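1/ The Urnthorpe council put out its statement on the press center closing. "Deeply saddened," it says. The same council cut the center's grant in January.

2/ It calls the place "a home for fearless reporting." Over 20 reporters worked there at its peak. By this summer it was 2, and I can't find one council reply to their records requests.

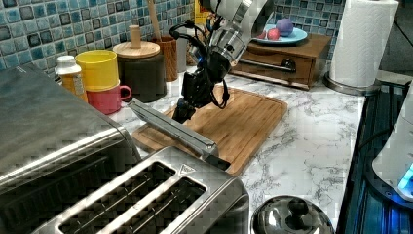 3/ The Khunthong Journal ran the statement in full, 197 words, without a single question added. Is that a news story now?

4/ Tositz says it will "carry on the mission." With what staff? I asked on Sep 26, 2020 and I'm still waiting.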